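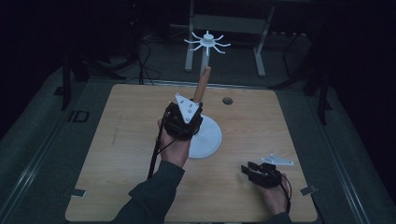 Attachment 1: head view, both grippers in hand, tan cylinder in the raised one.

Ticket: hand-held gripper comparison, Ramberg bench
Component: gripper pads / wrist camera / Wuren controller
Status: open, waiting on parts
Opened: March

Summary
Grip force reading on one hand-held gripper drops out when the jaws close on a thin handle. The other gripper does not show the fault with the same controller settings. Thick objects are held without a dropout on either unit.

Setup
Two hand-held grippers on the Wuren controller, one cable each. Firmware is the same on both. Force limit set to 80 per cent. Left unit has the standard Taipe pads, right unit has the Fekier pads. White stand left on the table for all runs so that the wrist view has a fixed object in it.

Steps to reproduce
Start the controller and zero both grippers with the jaws fully open.
Close on the tan cylinder, lift, hold, put down.
Close on the wooden handle of the strainer, across the handle, and lift.
Watch the force channel during the lift.

Expected: force rises and stays level until release.
Seen: force rises, falls to zero for 2 samples, then returns. The jaws do not open during the gap. The controller logs a "contact lost" warning each time.

Log
09:10 Cylinder on both units, no warnings.
09:25 Strainer on the Fekier unit, no warnings.
09:40 Strainer on the Taipe unit, warning on the first lift. Repeated, same result.
10:05 Swapped cables at the controller. Fault stays with the Taipe unit, so the input channel is ruled out.
10:20 Force limit lowered and put back. No change.
10:50 Wrist view checked with the jaws open over the handle. 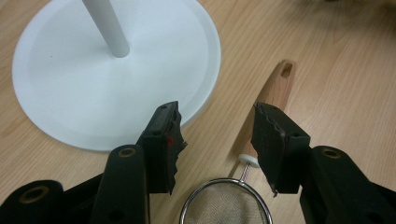 Attachment 2: wrist view, jaws open, strainer handle between the fingers. Note pad edges.

11:15 Pad faces are ragged on both fingers. On a thick object there is enough face left to keep full contact. On the handle the load may be landing on a torn part of the pad. Not proven.
11:30 Moved the grip point further up the handle, towards the hanging hole, where it is slightly wider. Warning came on 2 lifts out of 3.
11:45 Filter on the contact check lengthened. Warning is gone but the gap is still in the raw force data. Setting put back, as it only hides the fault.

Camera note
The base of the white stand takes up a lot of the upper left of the wrist view. Tracking was not lost at any point in the log, so this is kept as a separate item. Move the stand back before the next comparison and check that it does not alter the tracking result.

Next actions
Fit new pads to the affected unit and repeat from 09:40.
If the warning is still there, swap the finger assemblies between units and run the strainer lift again.
Do not use the thin-handle results in the pad comparison until this ticket is closed. Cylinder results can stay in.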